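How to stop a white tabletop from turning yellow near the window?

Zeyu Shen
Hello everybody. I have a big white table in my workroom, the top is painted, and one end of it stands by a window to the south. After three years this end became yellow, a little like old paper. The other end is still white. I have washed it with dish soap and then with a Dalska cleaner, and it made no difference. Is it possible to get the color back, or do I need to paint everything again? I would like to spend under 300 for the whole repair. The table is too heavy to turn by myself. Thank you in advance for any advice.

Harriet Tran
If soap does nothing then it isn't dirt, it is the paint. Oil based white paint goes yellow with age. Normally it is worse in the dark corners than in the sun, so in your case I would suspect a clear varnish on top of the paint. Do you know if there is one? Try a small place under the edge: sand it lightly with 600 paper and look at the color of the dust. If the dust is yellowish and the place under it is white, you only need to remove the varnish and put a water based one. I did this with my kitchen table in February and it took one weekend, mostly waiting. Keep the window open.

Nikzad
just put a tablecloth

Rurkura
I agree with Harriet about the test, but please do not start with 600 if the varnish is thick, you will be there all night. Start with something more rough and finish with 600. And I want to add one thing about the water based varnish. Buy the one which says "non-yellowing" on the can, and stir it, never shake, otherwise you get small bubbles and they stay in the surface forever. Two thin coats are better than one thick. Let it dry overnight before the second coat, even when the can promises four hours.

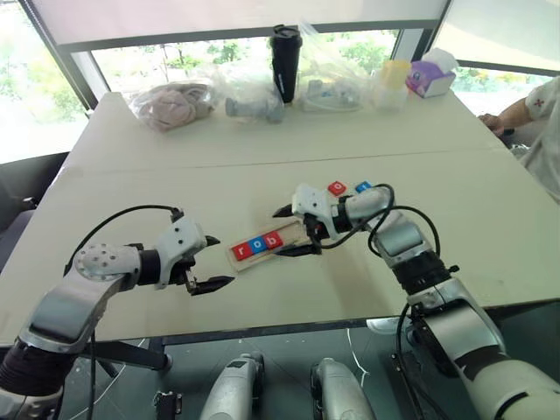
After the last coat I wait one full week before I put anything heavy on the top, and a curtain on the south window will help you more than any varnish.

Contact us | Copyright Prarberg Home Help | Back to top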